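3.2 Print runs and pricing

Sellers were recruited through two regional craft markets, Treloar and Dirkdale, and through the online marketplace Viter. Of the 50 sellers who agreed to take part, 17 sold printed paper goods only (cards, art prints, calendars) and the remainder combined these with textiles or ceramics. Each seller supplied a list of current designs, the size of the last print run for each, and the unit price charged at the stall and online. Listings were checked against these records every Tuesday by the second author.
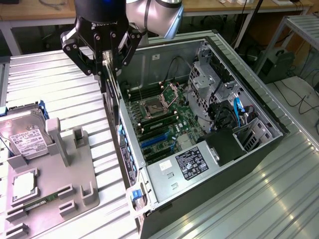

Figure 3. Desktop tower with side panel removed, and two-finger gripper.

Runs were classed as limited where the seller stated a maximum number of copies on the listing or on the item itself. Open runs, including those reprinted on demand, were treated as a single category. Following Penner and Diệp, prices were converted to a per-card figure before analysis, and boxed sets were divided by the number of cards they held.

The final data set contained 352 designs. Seven were removed before modelling: the sellers had changed the paper stock and colour between printings, and the two versions could not be matched to separate sales records. Seasonal designs were kept in the sample but coded separately, as most had been withdrawn from sale by March.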